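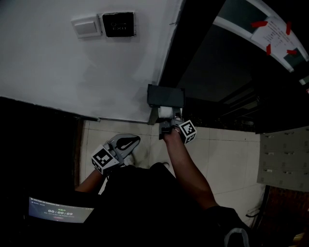

Hala Filali wants the start rule gone altogether, and I don't agree with her. If the clip doesn't begin with both tools level and in view of the head camera, the pose alignment has to guess, and I'm the one who throws out the clip afterward. Keep rule 4 as written.

---
hfilali
Re: Draft 3, handheld gripper recording in shared buildings

To be clear about what I proposed: I want the start rule gone for corridor work only. At a bench it costs nothing. In a corridor the operator stops in the middle of a walkway, next to a door other people need, and holds still. Draft 3 asks for that at every clip. The marker cubes are visible for most of a normal walk anyway.

---
imby_tools
Re: Draft 3

Visible for most of a walk is not the same as visible at the start. On the Ilomby set we lost 21 clips in November to exactly this. Cube faces were at too shallow an angle in the opening seconds and the solver locked onto the wrong face. It recovered later in some of them, but we don't ship a clip with a jump in it.

I would accept a shorter hold. Two seconds is enough for us if the operator turns one full face of each cube toward the head camera.

---
C. Chávez
Re: Draft 3

Two seconds is fine with me. Proposed text for rule 4:

4. Before each clip the operator stands clear of any door swing, raises both tools to chest height and holds them for two seconds with one face of each cube toward the head camera.

4a. The hold is not done on the threshold of an elevator or in front of an exit control.

That second part should cover Hala's objection. I'd also like to settle rule 7 (carried objects) in this thread. Current wording is "light, unbreakable, and no larger than the jaw opening permits." Bensaid's site uses a stricter version with a weight limit. Comments?

---
vurnard_ops
Re: Draft 3, rule 7

Soft goods need their own line. A paper roll is light and unbreakable, so it passes rule 7, but it deforms under the jaws and the grip width in the log stops meaning much. We cap the trigger at 30 percent travel for anything compressible and note it in the clip sheet. 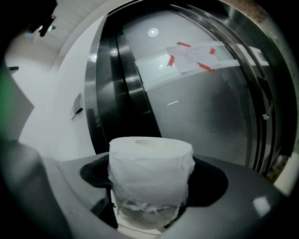

Rule 7, soft goods: paper roll seated in the gripper, elevator doors closed.

---
imby_tools
Re: Draft 3, rule 7

Agreed on a separate line, not on 30 percent. Trigger travel depends on the linkage, and ours is not yours. Write it as a grip width relative to the uncompressed object, say no less than 70 percent of its free diameter, and each shop can work out its own trigger setting.

---
hfilali
Re: Draft 3, rule 7

Relative width works. Two additions from the building side:

- Loose paper or film gets trimmed before the clip. Strands catch in the jaws, and in an elevator they can catch in the door track.
- Posted notices stay uncovered and are read before the session. Operators look at the task card and walk straight past them.

I still think 4a should say "corridor" instead of listing fixtures. Somebody will do the hold in front of a fire door and tell me it wasn't on the list.

---
C. Chávez
Re: Draft 3, rule 7

If 4a says "corridor" there is no legal place to start a corridor clip. I'll add fire doors to the list and leave it there.

Both of the additions go in as 7b and 7c. imby_tools, can you send me the wording for grip width with a tolerance? Draft 4 gets posted once I have that.

---
vurnard_ops
Re: Draft 3, rule 7

We can live with 70. Please keep the clip sheet note, though. With 3000 clips in a set, I need to filter the compressible ones without opening the video.

---
hfilali
Re: Draft 3, rule 7

Fine on 7. My objection to 4a stands, please record it in the draft.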